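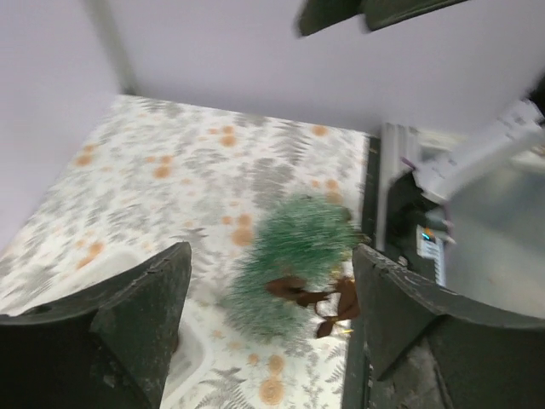 *A small green tree for the season.*

The Route 52 extension opens Wednesday, and we can hardly wait! After all those evening meetings (and a whole lot of coffee), the bus will finally run past the library, up Gallum Avenue and on to the new transit center at Stergiou Square. First bus leaves the square at 5:40 a.m., and rides are free until the last one pulls in that night.

Lachlan Dunbar, who drew up the timetable, tells us 1,268 of you filled out the route survey last spring. A big share asked for later service home, and you got it: the last bus now leaves Stergiou Square at 11:15 p.m., every night but Sunday. There are six new stops, all with benches, and the one at Udia Street has a real shelter with a light in it. Those of us who've stood on that corner in January are thrilled.

If you'd like to join the first ride, meet Sofia Spanos by the east doors of the transit center at 5:20. She rode the old 52 to high school and says she'll be in the front seat no matter what. Bring a friend, bring the kids if they're up, and wave to anybody waiting at Bratum Road, where the bus hasn't stopped in years. 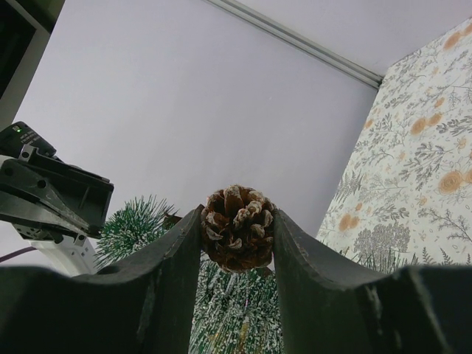
**Can I still use my paper transfer on the new part of the route?**
Paper transfers are good on the whole line for two hours from the time stamped on them, in either direction.

Printed timetables are at the library desk and on board the buses. Parking at the square is tight before 8, so walk over or catch the 6 if you can.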